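idum-suture-faults
README, last edited September 2, 2019

READ THIS BEFORE TRAINING ON ANYTHING FROM RIG B

Short version: right arm grip fault, jaws let go late or not at all after a release command. Went unnoticed for a good part of the collection. The runs are still in here because people asked for them, but they're flagged. Don't mix them with the clean set unless you know why you're doing it.

What's in the folder

378 runs of two-arm suturing, interrupted stitches. Each run has endoscope video, joint positions for both arms, jaw angle commanded, jaw angle measured, motor current on the grip axis, and a plain text note from whoever was at the console. 102 of the runs carry the fault flag. Left arm is fine throughout as far as we know.

runs/ one folder per run
flags.csv run number, flag, who flagged it
notes/ console notes, spelling as typed
old/ ignore, kept for Jadbridge

What went wrong

The grip axis on the right needle driver is pulled by a cable over a small idler. Cable had stretched. Controller reads the motor side, not the jaw side, so it said open while the jaws were still part closed. With slack thread you'd hardly notice. With thread under tension the arm moves off, thinks it's let go, and takes the stitch with it.

First we heard of it was run 211, when the thread snapped while tying off. Logged as operator error. It wasn't. Erasto Swai went back through the current traces afterwards and found the same bump in a lot of earlier runs, a small rise just after release where there should be nothing. Once you know the shape it's easy to spot. Search for grip_i in the log and look at the 18 samples after each open command. 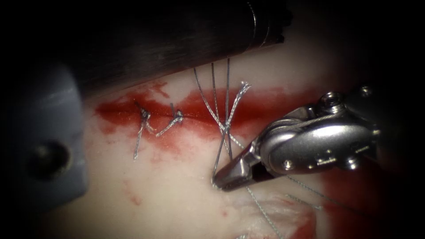
Tying is where it bites. Both arms are on the same thread at that point, and if one hangs on while the other pulls, the load goes straight into the knot or the tissue. Worst cases are tears at the stitch hole. Those have flag 3. Please do not use flag 3 for anything about force, the numbers past the slip are junk.

Flags
0 clean
1 late release, no visible effect
2 late release, thread dragged or knot pulled loose
3 thread snapped or tissue torn
9 not checked yet (see below)

Flags were set by hand from video plus current. Two people, disagreements settled by the higher flag. Not perfect. A few 1s are probably 2s.

Safety

The stop pedal did work every time it was pressed. But: stop freezes the arms, it does NOT open the jaws. So if the fault happens with thread held tight, stop leaves it tight. We had to cut the thread twice. Keep scissors at the console, and don't power down with the jaws on anything, the brake drops slightly and that's enough to pull.

Do not reach in with the arms live. Someone did. No harm done, but it's in the incident log and we had the talk.

Fix

Gisler sent a new cable and idler, fitted on rig B only. Also added a check in the controller: after an open command, if grip current stays above the limit the arm holds position and beeps. It beeps too much. Limit is in config/grip.txt, currently set low on purpose, leave it alone until the new jaw sensor is in. Cable now gets swapped at 4000 open/close cycles whatever it looks like. Irnetti say longer is fine. We're not doing longer.

Rig A has the same part from the same batch. Hasn't shown the fault. Cable not changed yet, so treat anything from it as unflagged, not clean.

Known problems with this release

- timestamps on video and joint log drift apart in the long runs, by the end it's enough to matter. Use the sync pulse, not the clock
- jaw angle measured is worked out from the motor so it is WRONG in every flagged run. Column kept so the scripts don't break
- runs with flag 9: video fine, current log missing, disk filled up
- console notes use "grabber", "driver" and "right tool" for the same thing
- thread lenght not recorded before the repair, sorry

To do

Recheck the 1s. Jaw side sensor. Write up the cable test properly, at the moment it's a page in Erasto's notebook. Change the cable on rig A, September if the part turns up.

Questions or a run you think is flagged wrong: open an issue with the run number and the time in the video, otherwise we cant find it.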